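Rania Sabbagh

My aunt left me her jewelry, her opinions on how to store it, and one hand-drawn chart of who gave what to whom. I have now spent most of June finding out what happens when you inherit things that are too nice for a drawer and not nice enough for a bank. A thread.

First: "just get it appraised." Lovely idea. There are several kinds of appraisal and they produce several different numbers for the same necklace. The insurance number is what a store would charge you. The estate number is what a stranger would pay. The number in your mother's head is much higher than both.

I started with a shop called Neller because it was next to the place where I get my shoes fixed. The man there looked at everything for six minutes and offered me $200 for the lot. I said I was only asking for information. He said that was the information.

Second shop, Isico, had carpet and a water pitcher. They wanted to do it properly, in writing, by the hour. The written number came back at $3645, "retail replacement value." I was rich for an entire bus ride.

Then I read page two, where it says retail replacement value is not an offer to buy, not a prediction of a sale price, and should not be used for dividing an estate. Which is the one thing I was using it for.

So I asked for the other kind. $2188. Same jewelry, same loupe, same pitcher. My cousin in Toledo would like to know who stole the difference.

The table, with the good gingham on.

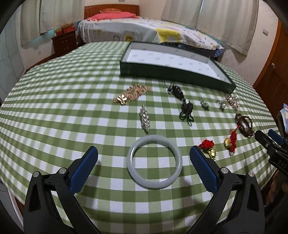 Jade bangle, and the gold chain-link brooch we are all being very polite about.

About the bangle. Every woman in my family has a theory of how you get one on. Dish soap. Olive oil. A plastic bag over the hand, which works until you remember you also need to get it off. My aunt's method was to marry at nineteen, when her hands were small, and never take it off again until she was seventy.

It does not go over my knuckles. I have been told this is because I type.

The chart says the brooch came from "the Sjögren woman." There is no first name and no year. My mother says she was a neighbor. My uncle says she was a piano teacher. My other uncle left the room to check on the grill and was gone for the rest of the afternoon.

I tried looking her up. You would be amazed how many Sjögrens there are and how few of them wish to discuss a brooch.

Things I have learned about brooches: people say they are coming back. They have been coming back my whole life. I wore this one to work on a blazer and the pin pulled a thread the length of my forearm. One coworker asked if it was a medal.

Insurance, briefly. My renter's policy covers jewelry up to a limit that would replace one good earring. To cover more, you "schedule" each item, which means describing it on a form with a box the size of a postage stamp. For the brooch I wrote "gold, links, heavy opinions." They sent the form back.

My cousin recommended an app called Rimik where you log your valuables and it reminds you to update them. It has reminded me eleven times. I have updated nothing. It now sends me a small sad cloud.

On dividing things up: we did what the lawyer suggested, where everybody takes turns picking and youngest goes first. It's a good system. It takes under an hour and leaves plenty of time for the fight afterward.

The fight was over a cookie tin. No jewelry in it, only buttons. Three grown adults with mortgages wanted the buttons. There was a speech.

I got the brooch in round one, mostly because my mother was looking at me. The bangle is on loan to me "for now," which in this family can run to forty years.

If anyone reading this knew a Mrs. Sjögren who gave away brooches, my messages are open. And if you know how to fix a pulled thread on a wool blazer, skip the brooch and tell me that first.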